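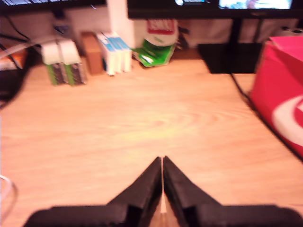

Home Cells Checklists Parts Contact

February
Posted by Cell Maintenance

Weekly inspection, desk cell Clestora 2, two-finger gripper

Complete with the arm in hold unless the line says otherwise. Write OK, NOT OK or N/A, then a comment.

Gripper
- Finger faces clean, no chips or glue. OK. Wiped with a dry cloth.
- Fingers meet evenly at the tips when commanded closed. OK. Offset was corrected on Tuesday and has held.
- Full stroke reaches 60 mm. OK.
- Finger screws at marked position. NOT OK. One paint mark broken on the left finger. Retightened and re-marked; check again after 11 hours of running.

Cables
- Slack at the wrist through full rotation. OK.
- Desk cables outside the pick area. NOT OK. Monitor cable moved back and clipped. It had worked loose from the Lu clip, same as last month. Order the screw-down type.
- Connector latches closed. OK.

Work surface
- Desk clamps tight. OK.
- Loose items behind the taught back limit. OK. The limit is set in software only, so recheck if the desk is moved.

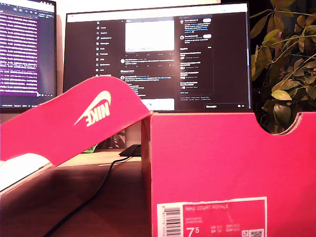
Box and lid task
- Start position matches the setup sheet. OK.
- Lid lift at reduced speed, 3 cycles. OK on the first two. On the third, the lid dragged on one side. Approach height raised by 2 mm and the set repeated without drag.
- Box walls free of crush marks at the grip points. OK. Replace the box when the cardboard goes soft.
- Monitors and plant clear of the swept volume. OK at reduced speed. Not checked at full speed.

Stop functions
- Stop button halts motion from both sides of the desk. OK.
- Restart requires a separate reset. OK.
- Fingers keep their grip on stop. OK.

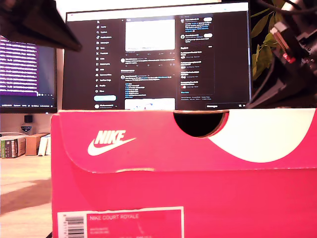 Skakano Automation / Cell Maintenance

Open points
- Left finger screws: recheck as noted under Gripper.
- Cable clips: order placed with Skeva, no delivery date yet.
- Full-speed clearance check: to be done before the cell is released for unattended running. Until then, leave the speed limit in place.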